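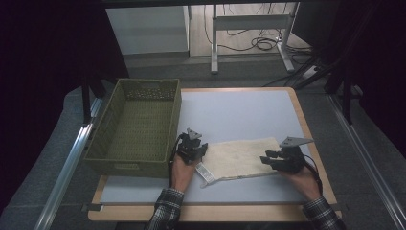
Figure 1. A cloth spread between the two hand-held grippers, with the basket to the left.

12 min read

Notes for Session 6: Learning to Fold from Hand-Held Demonstrations
Rocío Ibarra

Welcome back, everyone, and thank you for the good questions after last session (I've tried to work answers to most of them into these notes, so if something sounds familiar, it was probably yours!). We're moving on from rigid objects to cloth, and I'll admit this is the part of the course I look forward to every year.

Start with the problem. When a robot picks up a mug, we can describe the mug with six numbers, three for where it is and three for how it is turned, and plan from there. A piece of fabric has no such short description. Every point on it can move a little differently from its neighbors, and half of it may be hidden under the other half. You could try to simulate all of that, and people do, but the method we're studying goes another way: let a person do the task while holding the same kind of gripper the robot will use, record the motion and the camera views together, and train a policy to go from what the camera sees to what the grippers should do next.

The set we'll use in class is called Bivurero. It has 2623 demonstrations, of which 2082 are for training. Please leave the rest alone until the final evaluation, even if you're dying to know how your model does. (I was a student once too.)

Each demonstration gives you three streams:

- the head camera view
- the position and rotation of both grippers
- how far each pair of jaws is open

The streams don't tick at the same rate, so your first job is lining them up. Use the time stamps and interpolate the gripper positions to the camera times, and do the rotations with slerp, please, and not by averaging the numbers one at a time. Last year we lost most of an afternoon to that one.
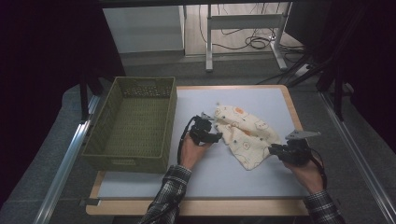
Now, a word about flat starts and crumpled starts, which we treat as two separate conditions all through the assignment. With a flat cloth the edges are easy to find, and the policy mostly has to learn a good path for the two hands. With a crumpled one it has to decide where to grasp before it can do anything else, and there are often several perfectly good answers. One person goes for a corner, another for the nearest fold. If you train with plain squared error, the model will happily average those two choices and reach for a spot in between, where there may be no cloth at all! That's why we switch to a diffusion policy in the second half, which can keep both choices alive and commit to one.

For the baseline, start with the 1007 flat-start demonstrations in the training portion and predict 96 steps at a time. Execute only the first part of each prediction, then look again and predict anew. Try a few different lengths for that first part and plot success against length, keeping flat and crumpled starts on separate curves.

Before next time, read the Puvier chapter on action chunking, and bring one failed rollout you can't explain.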